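**Progress report: play boards and shape blocks, workshop stage**

To: Plarkell, small grants
From: Osvaldo Piras, Atberg toy library
October 4, 2018

The grant was for building and testing sets of boards and coloured blocks to lend to nurseries and childminders. This report covers the work since the first payment. The second payment is due once you have read it.

**Money**

We have spent 2640 of the award so far. Most went on timber, paint and the hire of the bench at Pellegrini. The remainder of what we have drawn was for sandpaper, glue, brushes and the cloth bags the sets go out in. Receipts are in the folder sent with this report. There is one missing, for a tin of varnish, and we have left that off the claim.

Timber cost more than we put in the application. We had priced wide single boards, and Pellegrini could only get these at a long wait. We changed to boards made from narrower strips, which they had in stock. The wood itself was cheaper but the gluing and sanding took extra bench time, so the saving went on that. We don't expect to ask for more money, but there will be nothing left over at the end.

**What has been made**

We agreed to make 138 blocks in the first run. All of them have been cut and 60 have been painted and passed as ready to lend. The rest are sanded and waiting for paint. Painting has been slower than planned. Each colour needs a day between coats, and we only have shelf space for one colour at a time. We lost most of a week when the heating in the drying room was off.

The stars have given the most trouble. The inner corners hold paint and it gathers there in a ridge. We now thin the first coat and go round the corners with a small brush. Four stars from the early batch had to be sanded back and done again. The hearts had a similar fault at the top, but a light rub before the second coat was enough.

Cylinders and cubes have been straightforward. The triangular blocks are fine too, although a few came off the saw with one edge sharper than we would like, and those have been rounded by hand.

**Trying the sets out**

Redent nursery borrowed two sets in the summer term and 13 children used them, in pairs or threes, with a member of staff. The staff kept short notes. The main points were:

- Children sorted by colour first, almost without exception. Sorting by shape usually needed a prompt.
- The heart and the star were the ones asked for by name.
- The hexagon was often called a circle. Staff would like a card with the names of the shapes on it.
- Blocks on the carpet got kicked about and lost. On a board at table height they mostly stayed put.
- One cylinder was chewed. The paint held.

We have written the card and it will go into every bag. On the last-but-one point, we now tell borrowers to use the board on a table, and have put this in the loan sheet.

**Layout of the board**

We had meant to paint outlines on the board for the blocks to sit in. Redent asked us not to, as the children made up their own games with the plain one and the outlines would have turned it into a puzzle with one answer. We have dropped the outlines and saved the cost of the stencils.

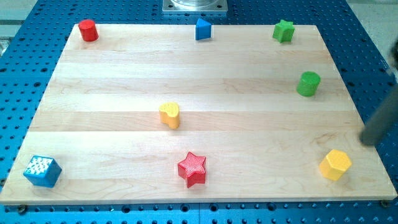
The plain board also lets us mix shapes and colours more freely in a set. Our first idea was one colour per shape, so that every cylinder would be red, and so on. Staff pointed out that a child could then sort the whole lot by colour and never look at the shape. The set on the board has a red cylinder and a green one, and both the heart and the hexagon are yellow, so the two ways of sorting give different answers. The strips of wood vary in shade, with a darker one across the middle, and we are content to leave them like that under the blocks. We asked Pellegrini about matching the strips and the price was not worth it.

**Still to do**

1. Paint the remaining blocks, finishing with green.
2. Varnish the last of the boards.
3. Print the name cards and loan sheets.
4. Mend the shelf in the store, which sags and will not take the boards stacked flat.
5. Send sets to the other nurseries on the waiting list.

The painting should be finished by the end of October if the drying room stays warm. The name cards are with the printer. The loan scheme can open to childminders as soon as the bags are packed, and we will write to them with the collection times.

We would like your agreement to one change. The application promised a storage crate with each set. The cloth bags do the job for the blocks and weigh much less, and the board can be carried under an arm. We would like to leave the crates out and put that money towards spare blocks. Please let me know if this needs a form.

Osvaldo Piras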